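Does flavored oolong go bad, or does it just get sad?
Posted in Tea & Coffee by Orla Hayes

I inherited a kitchen cabinet of tea when my sister moved to a place with smaller cabinets. Most of it is oolong, a good part of it is fruit flavored, and none of it has a date I can make sense of. She says she bought it "a while back," and this is a woman who once described a seven-year lease as a quick stay.

It smells fine. Do I drink it, or is there some point where old tea turns on you? Also, my cups keep coming out bitter, and I'd like to know if I should blame the age of the tea or myself. I boil the kettle, pour, wander off, and come back when I remember. Water is from the tap here in Casto, which tastes like the inside of a garden hose until about June.

3 replies

Donal Lynch
Tea is a dried leaf. It's been dead the whole time. Drink it.

Ye-seo Cho
Donal is mostly right, in his way. Dry tea kept dry won't hurt you. What you're checking for is damp: any musty smell, any fuzz, any clumping, and the whole pouch goes in the trash. Don't try to rescue half of it.

Flavored ones fade faster than plain ones. The added fruit scent leaves first, and then you have an ordinary oolong with a faint memory of candy. Plain roasted oolong can sit for years and hardly notice.

The bitterness is you, sorry. "When I remember" isn't a steeping time. For a greener, lightly roasted oolong, let the kettle sit a couple of minutes after it boils, then steep for 3 minutes and take the leaves out. Out of the pot, I mean, onto a saucer, where you can't forget them. Then use them again. A decent oolong gives you several rounds, and the second is often better than the first. If the first round still tastes harsh, use less leaf before you start fiddling with anything else.

For the garden hose problem, a cheap filter jug helps a lot. I lived in Casto for two years and I remember that water.

Once a pouch is open, squeeze the air out and keep it away from the stove and the spice rack. I stored a jasmine next to cumin one winter. It drank like soup.

Eamon Dunne
I use boiling water for everything and I like it bitter. My wife drinks coffee now.

Seriously though, if it smells of nothing, put it in the fridge overnight in a jug of cold water. Stale tea is a lot less offensive cold, and with the grape ones you can pretend it was meant to be iced tea. Strain it in the morning and drink it that day.
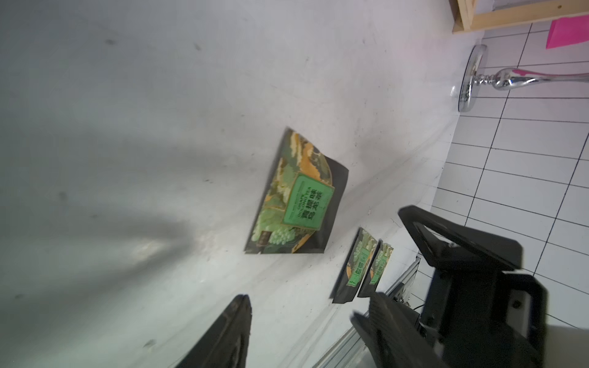 Grape oolong, one larger pouch and two smaller ones.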